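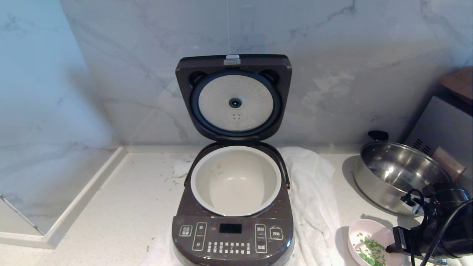 Endemura Counter Arm
Kitchen help for the dull parts of cooking

Overview | What it does today | What it doesn't do yet | In the box | Care | Ordering

Overview

We get the same question nearly every time we show the Endemura to someone new, usually before they've taken their coat off: can it cook dinner? No, it can't, and we'd like to say so at the top of the page so you don't have to read all the way down to find out. What it can do is help with a handful of small counter jobs, most of them to do with rice, and it's getting better at those at a pace that pleases us (and on some mornings worries us, when an update undoes something we were proud of in March).

Cesberg started out making lifting and sorting arms for small workshops. Parts arrive the same way up, the light never changes, and the bin is bolted to the bench. A home kitchen is a much harder place. Things shine, towels bunch up, the bowl you used yesterday is in the dishwasher and there's a different one out today. Jamshid Zamani, our head of testing, likes to say he'd sooner teach an arm to build a gearbox than to put away the groceries, and after watching him go through a whole bag of onions one afternoon I believe him.

What it does today

Rice cookers are where we've put most of our hours. The shape is friendly, the lid has one hinge and one latch, and people who own one tend to use it a lot. With the current Garnumon software the arm will:

- press the latch and wait for the lid to come up
- close a lid that has been left standing open
- press a single button on a flat panel, once you've shown it which one
- tip a small bowl of something already chopped (scallions, peas, diced carrot) into an open pot
- move a light, empty bowl from one side of the counter to the other

Closing the lid sounds like nothing, doesn't it? Your elbow does it while you're looking for the soy sauce. For the arm it's a fair amount of work: it has to find the edge of the lid, come at it from a side that isn't blocked, and push along the curve of the hinge and not straight down.
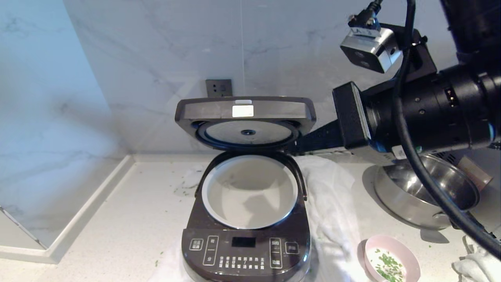 Lids vary more than you'd expect, too. Some drop under their own weight past the halfway point and some want a firm push until they click. In our last round of trials we ran the closing job 200 times on cookers we'd bought in ordinary stores, and the arm needed a person to step in on 26 of them. Most of those were lids that came down but didn't latch. We think that's decent. We also think you should stay in the room, and the manual says the same thing in larger letters.

Panels are the other thing we're asked about. The Endemura doesn't read the labels on your cooker in any language. It learns where a button is from you, in a short session where you point and it copies, and it remembers that spot for that cooker. If you own two cookers you'll need to teach it twice.

What it doesn't do yet

- Measure or wash rice
- Lift a full inner pot, or anything hot
- Use a knife
- Wipe up (we've tried; it mostly moves the crumbs somewhere else)
- Tell whether the rice is done
- Work safely with small children or pets at counter height

Remo Zaugg and his team are working on washing rice, and they've got as far as swirling. Pouring off the cloudy water without losing half the grains is the part that's holding them up, and we won't give you a month for it.

In the box

- Endemura arm with two-finger gripper
- Naseri depth sensor and bracket
- Counter clamp with 2 spare pads
- Power supply and cable set
- Printed setup guide

The cables are long on purpose, so leave some slack where the arm bends and keep them clear of burners and the sink. The clamp fits most straight-edged counters, stone included. If yours has a rounded edge, write to us first and send a sketch or a measurement.

Care

Wipe the gripper fingers with a damp cloth after food work and dry them before the next job. Don't put any part of the arm in water. The sensor windows pick up steam and grease, and a soft dry cloth is all they need. If the arm starts missing the latch by a little, clean the windows before you call us.

Ordering

We build the Endemura in batches of 10 and test each one on a real cooker before it's packed. There's usually a short wait. Workshop customers who already own a Cesberg arm can order the sensor, bracket and Garnumon kitchen software separately; please mention your model when you write, and tell us what you'd like it to do. We read all of those notes, and the bowl-moving job came straight out of one.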